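Speaker notes – "House rules for small robot cells"
Mestham session, 25 minutes plus questions

Slide 1 (title)

Hi everyone, thanks for staying through to the slot before lunch. I'll say who I am quickly and then get on with it. I look after the handling benches at Cloko, and for the past while I've been the person who writes the rules that get taped up beside them. Some of those rules were terrible. I'm going to show you a few of the terrible ones.

(Ask for hands: who has a written rule sheet at their bench? Who has read it since October? Wait for the laugh, don't rush it.)

Slide 2 (where we started)

Our first rule sheet had 283 lines. I'm not kidding, I went back and checked the file. It covered everything from emergency stops to what colour of tape to use on the cable runs, all in the same size of type. If you were new, you had no way of telling which line would save your fingers and which one was somebody's pet peeve from two years ago.

Henrike Brandes came in from Fröhlich to look us over and she asked one of our techs to tell her, without looking, what he should do before reaching into the tray. He gave a very good answer. It wasn't on the sheet anywhere.

Slide 3 (what we kept)

So we started over and wrote the thing around the pick itself – approach, grip, lift, place, let go. Anything that didn't belong to one of those moments went to a different document, and most of it died there, happily.
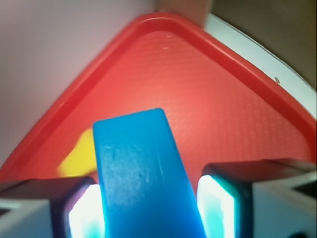 Arturo Gatti
Handling benches, Cloko
Notes to accompany the Mestham talk

Okay, so this is a grip, and I want to stay on the grip for a bit. A blue block between two fingers, a red tray under it, and something yellow in behind. Pretty ordinary bench work. Now ask yourselves what your own rule sheet says about this moment. Ours used to say "ensure object is held securely". Great. How?

The new version is 3 rules.

One: both pads touch before you lift. If only one is touching, you're pushing the part, you aren't holding it. Open, re-centre, try again. Please don't let people "save" a bad grip by squeezing harder, I've cleaned up after that one.

Two: know what's next to it. The neighbour in the tray is the thing that gets dragged or flipped or wedged under a finger. From the wrist view a neighbour can be mostly hidden behind the part you're after, so our rule says you check the tray from a second angle before the first pick of a run. People grumbled. They grumble less now.

Three: hands stay out while the fingers are closed. Even if the arm is stopped. Even if it's only a toy-sized block and you're sure. A paused arm is a paused arm, it hasn't promised you anything.

(If somebody asks about force limits here, park it until the end. Their own risk assessment comes first, and I don't want to give out a number that gets copied onto a wall in another building.)

Slide 5 (the tray)

I get teased for this one. We have a rule about the tray. It has to sit flat, and it goes back to the same spot after cleaning. For months we had picks landing a hair off and we blamed the calibration, we blamed the software, we blamed poor Suruvis, who sold us the mount. The tray had been getting nudged every time someone wiped the bench. I wrote a very apologetic email.

Slide 6 (logging)

Over 280 stops in our log had the reason filled in as "other". You can't learn a thing from "other". We cut the list of reasons down to 4: missed, slipped, blocked, person nearby. If it doesn't fit, you write a sentence in your own words. Henrike wanted a fifth one for "don't know" and I'm still arguing with her about it. If you've got a view, come find me at the coffee.

Slide 7 (who gets to change a rule)

Anyone can suggest one. It has to be tried at the bench for a full shift before it goes on the sheet, and the person who suggested it does the first hour. That last bit has cut down on suggestions quite a lot!

Every new rule also has to name the moment it belongs to. If you can't say whether it's an approach rule or a let-go rule, it goes back to you with a note.

(Time check. If it's past 11:40, skip the next slide and go right to questions.)

Slide 8 (still stuck on)

Shift handover, mostly. We don't have a good rule for a part that's still in the fingers when the shift changes. Right now it's "place it, then leave", but that doesn't help if the arm has faulted and can't place anything. I'd love to hear what other shops do.

Questions. Printed copies of the sheet are on the table by the door, one page, both sides.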